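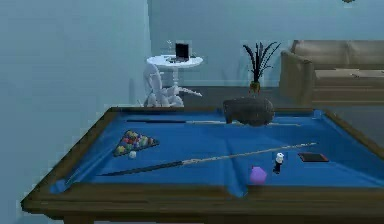 Pool table with blue felt, two cues on the cloth

**Moving a slate table to a new apartment, is it worth paying for?**

posted by hilumby_dan, Thu 1 December

We are moving in February, from the ground floor to a second floor with no elevator. The table is a three-piece slate. One mover quoted me $600 to take it apart, carry it up and level it again. My brother-in-law thinks four of us can do it in an afternoon. The new lease also says nothing about heavy furniture. Do I need to ask the landlord?

**Emanuel Voicu**

Pay the mover. Slate chips at the corners and each piece is heavier than it looks on the stairs. Ask if the price covers sealing the seams and putting the cloth back on. Some quotes leave that out and you find out on the day. If the cloth is old, replace it at the same time - the labor is nearly the same.

Yes, ask the landlord, and get it in writing. Email is fine. Also check your renter's policy. Mine had a limit of $2,000 for game room items and I had to raise it.

**lidine_k**

we did ours with friends and a rented dolly. took all weekend and it still rolls to the left

**privadico**

Agree on the landlord. Measure the stair landing too. Our slate went up fine but the frame had to go back down and come apart.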